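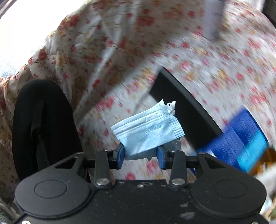 Disposable face mask

A disposable face mask, also called a procedure mask or pleated mask, is a single-use covering for the nose and mouth, made of layered nonwoven fabric and held in place by loops or ties. It is worn in clinics, workshops, kitchens and homes, and is sold flat in cartons or in individual sleeves. The most common form is a rectangle with horizontal pleats, colored on the outer face and white on the inner face. Light blue is the usual outer color; green, pink, black and plain white are also sold.

The term is often used loosely for any mask that is thrown away after wear. In stricter use it excludes molded respirators, which are shaped to seal against the face and are tested under separate standards.

Contents
Construction
Pleats and edges
Folding
Storage in the home
Printing and marking
Disposal
See also

Construction

Most disposable masks have three layers. The outer layer is spunbond polypropylene, treated in some grades to resist splashes. The middle layer is meltblown polypropylene, a web of very fine fibers that does most of the filtering. The inner layer is a second spunbond sheet chosen for softness against the skin. Two-layer masks omit the meltblown web and are intended for general covering only. Four-layer masks add a further sheet.

The layers are fed from separate rolls, brought together, pleated and cut in a continuous process. They are joined at the edges by ultrasonic welding, in which a patterned roller presses the sheets against a vibrating horn. The weld leaves rows of small dots or dashes. On some products the embossing extends beyond the margin, and the fabric there has a quilted look.

A strip of wire, or plastic with a wire core, is enclosed along the top edge and bent over the bridge of the nose. Ear loops are elastic cord, round or flat, welded near the four corners. Masks with ties have four lengths of fabric tape in place of loops and are fastened behind the head.

Pleats and edges

The pleats allow a flat sheet to open into a shallow cup over the nose and chin. Three pleats are usual. In the simplest pattern all of them face the same way, and the mask is worn with the openings pointing down on the outside. In the box pattern the pleats fold away from a central panel, above and below, and the mask opens more evenly.

The short sides are where the pleats are held shut. Some manufacturers weld the sides directly; others wrap them in a narrow binding of white nonwoven tape before welding. Binding gives a cleaner edge and reduces fraying at the corners, at the cost of extra material. Loops may be attached over the binding or beneath it, on the inner or outer face.

A pleat that has been pulled fully open does not return to its original line. The crease remains visible but the fabric between creases stays slightly bowed.

Folding

An unused mask is packed with its pleats closed and needs no further folding. Masks carried in a pocket or handbag are commonly folded once or twice more. Three methods are in general use.

Lengthwise fold. The mask is folded along its long axis, parallel to the pleats, with the inner face enclosed. The nose wire lies along one edge of the resulting strip.

Crosswise fold. The mask is folded left to right. The nose wire is bent at its midpoint and should be straightened by hand before the mask is worn.

Compact fold. The lengthwise and crosswise folds are made in turn, giving a small rectangle. The loops may be wrapped around it or tucked into the last fold. This form is the least bulky and places the greatest strain on the wire.

In a household survey carried out for the homeware supplier Karnell, Emília Charvát recorded the compact fold more often than either of the others among masks kept in coat pockets. Masks kept in drawers were mostly left flat. Libor Malý, reviewing the same material, noted that a folded mask found loose in a home often carried no sign of whether it had been worn, and recommended that used masks be discarded at once instead of being set aside on furniture.

Storage in the home

Masks are best kept in their original carton, closed, in a dry place out of direct sun. Polypropylene is little affected by ordinary indoor humidity, but the elastic loops lose stretch with age and heat. The electrostatic charge carried by the middle layer also declines over time, and cartons are marked with an expiration date for this reason.

Once the carton is discarded, a lidded box or a resealable bag is adequate. Open dishes, hooks by the door and the tops of dressers expose the fabric to dust. Textile surfaces such as bedspreads, tablecloths and curtains shed lint that catches in the embossed areas and is difficult to brush out.

The Studik storage box, designed by Cirilo Varela, holds 16 masks flat or 14 in sleeves. The lid is hinged on the long side and the stack is drawn from the front.

Printing and marking

Many masks carry no marking on the fabric itself, and the details appear only on the carton. Others are embossed or lightly printed with a brand name, a type designation or a standard number. Marking is placed on the outer face, where it also helps the wearer tell one side from the other. Printing is normally pale, and folds or pleats may hide part of a word.

Carton labels give the manufacturer, lot number, type, size and quantity. Wholesale units are larger; the Pitport distribution catalog lists a standard case of 2000, under stock number 2227.

Disposal

A used mask is removed by the loops, folded with the inner face enclosed, and placed in general household waste. It is not accepted in most curbside recycling, as the metal strip and elastic cannot be separated economically from the fabric. Cutting the loops before disposal reduces the risk of entangling birds and small animals. Masks from clinical settings follow local rules for medical waste.

See also

Ear loop
Meltblown fabric
Nonwoven fabric
Nose wire
Respirator
Ultrasonic welding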